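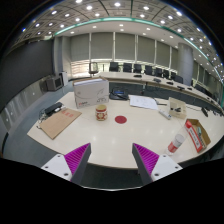 Week 4 notes - Sessions, cookies and staying signed in

Quick recap from last time: HTTP forgets you. Every request arrives at the server as a stranger. So how does a site know you logged in two pages ago? Session ID, kept in a cookie.

What happens at sign in

Browser sends email + password over HTTPS. Server checks the password against the stored hash (never the plain text, see week 3). If it matches, the server makes a long random string and saves it in a table next to your user ID. Sends it back in a Set-Cookie header. From then on the browser attaches it to every request on that domain.

We use the Gradix demo site for all of this. Log in, open dev tools, Application tab, Cookies. The one you want is called gradix_sid. Copy it, paste it into a private window, reload. You are signed in with no password. That is session hijacking, and it's why the next section matters.

Cookie flags - know these for the lab

HttpOnly - page scripts can't read the cookie. Stops the easy kind of theft through injected script.
Secure - only sent over HTTPS.
SameSite - Strict, Lax or None. Lax is what you get in most browsers if you leave it out. Says if the cookie goes along when the request comes from another site.
Max-Age - in seconds. Leave it (and Expires) out and the cookie is supposed to go when the browser closes. Browsers that restore tabs may keep it anyway, so dont rely on it.
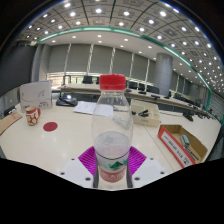
One login, many apps

Rurko is the mail app in our demo setup, Rashti is the calendar. Different domains, so they can't read each others cookies. Both send you to the Gradix login page instead. You sign in there once, it sends you back with a short code, and the app's server trades the code for a token. Second app: same trip, but Gradix already has your session, so no form. Looks instant, there are still redirects going on. Watch them in the Network tab with Preserve log ticked or you will miss teh first ones.

Code is good for 44 seconds on our server, one use only.

Logging out is harder than it looks. Signing out of Rurko kills the Rurko session. Gradix session is still alive, so click sign in and you're straight back. Rashti doesn't notice at all. Single logout = Gradix has to tell every app. Ours doesn't do this yet, you will add it in week 6.

Lab

Room 615, bring a laptop with Firefox or Chrome. Starter files are in the folder skutadov on the course page. Parts A and B are graded, C is extra. 100 points total. Reading: chapter 11, skip the part on SAML.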